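Shelf unit, bay by the window
10/18/21

Otis wants this unit set up so it reads as lived-in and then left alone, same layout every time, so that whoever comes in can put things back without asking. I said I'd write up what I think of that. I don't think much of it so far.
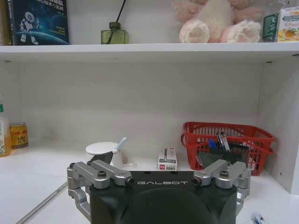
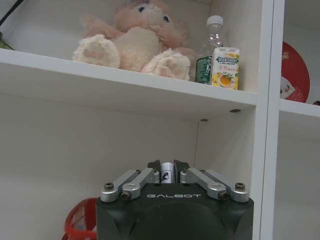
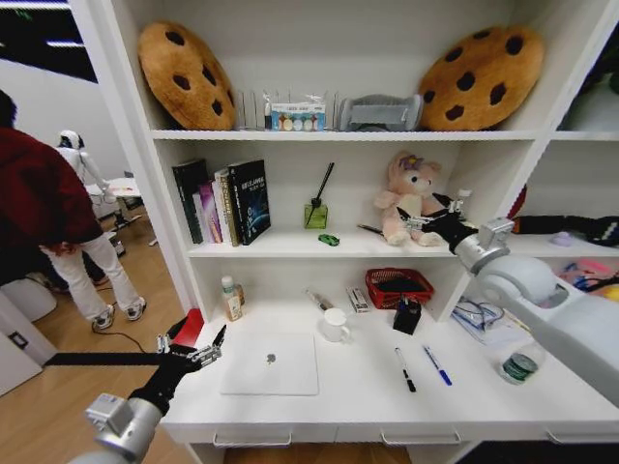
White shelving unit, as stocked for layout 8. Full width in the last one only.

Top shelf is fine. The two cookie cushions lean against the back and the clear organizer keeps them apart. Gray folded thing next to it: cushion or throw? The list says "soft item", no help to anyone. Needs a proper name on the list.

Middle shelf I'd argue with. Books on the left, OK, although the one with the blue swirl leans and I don't believe it will lean the same way twice. Reed diffuser right beside paper is asking for oil stains. Aníbal says the Amska ones don't leak. We said that about the Mavel ones in July. I'd go with dry reeds and an empty bottle. The green toy car in front of it is so small it will be lost within a week.

Pink plush: the fur hides where the body really ends, so "centered on the shelf" means nothing. Measure from the feet. My tape gave 300 mm from the books, Otis got 60 less with the same tape, so one of us was measuring to fluff.

Small bottles at desk level – the cream one with the green label stands in front of the amber one. Do we care which is in front? If yes, say so. If no, stop correcting me.

Knitted item at far right: draped. Draped how? I folded it twice and it came out different both times.

To do: rename soft item, mark the feet with tape, ask Aníbal where the spare diffuser went. Not signing off on the layout until two people can reset it from the list alone.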